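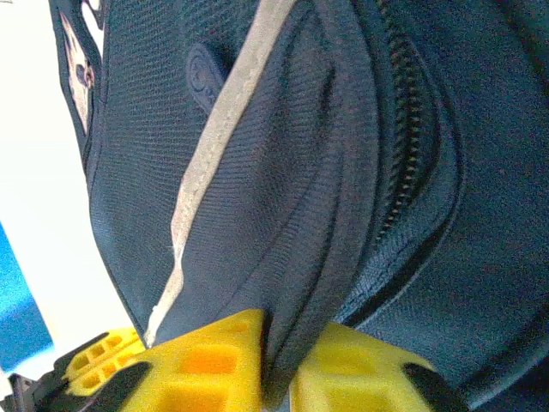

**January 13, 2021 – bench rules, backpack work**

I promised Imelda I would write the handling rules down properly before the Novetti visit, so I am doing it now while the coffee is still warm. Most of this came out of a long and very pleasant argument with Ognjen in November, and I'm happy to say he won most of it!

Fabric first. Grip on a fold and never on a patch or a sewn label, and keep both shoulder straps away from the joints before anyone enables motion.
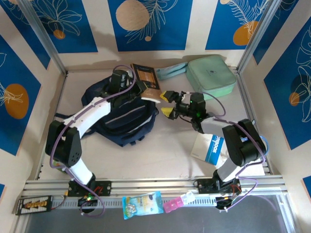 Then the shared zone between the arms. One arm moves in, the other holds, and the one holding says so in the log (yes, even when you are alone in the room – I talk to myself all day anyway). Speed cap in the shared zone is 100 mm/s. Tiburcio wanted 159 and we can talk about it again once he has sixteen clean runs to show me.

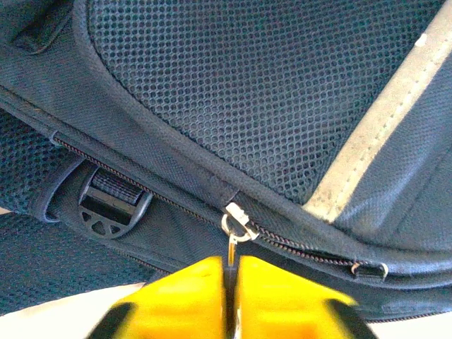 *Bench Notebook 16, p. 895*

Zippers: take hold of the pull, not the tape, and stop if the fabric starts coming along with it. Nadine's wording was "no tugging twice," and I like it so much that I'm leaving it exactly as she said it.

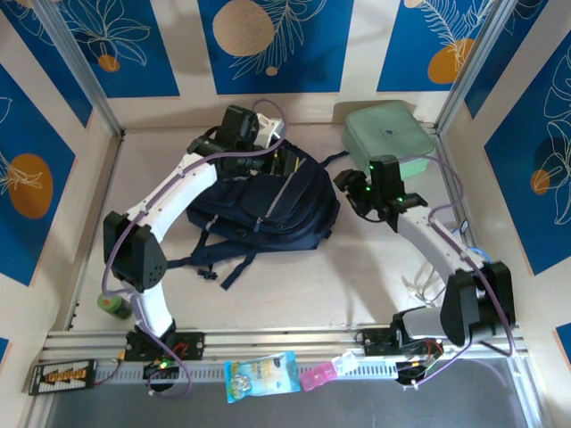 Cables get checked by hand at the elbow and the wrist, with power off, at every change of operator. Initials in the margin, please. Still open: whether a strap crossing toward the other arm counts as a stop or only a warning. I lean toward stop, Ognjen leans the other way, and Relu has the draft until he's back from Plurulau.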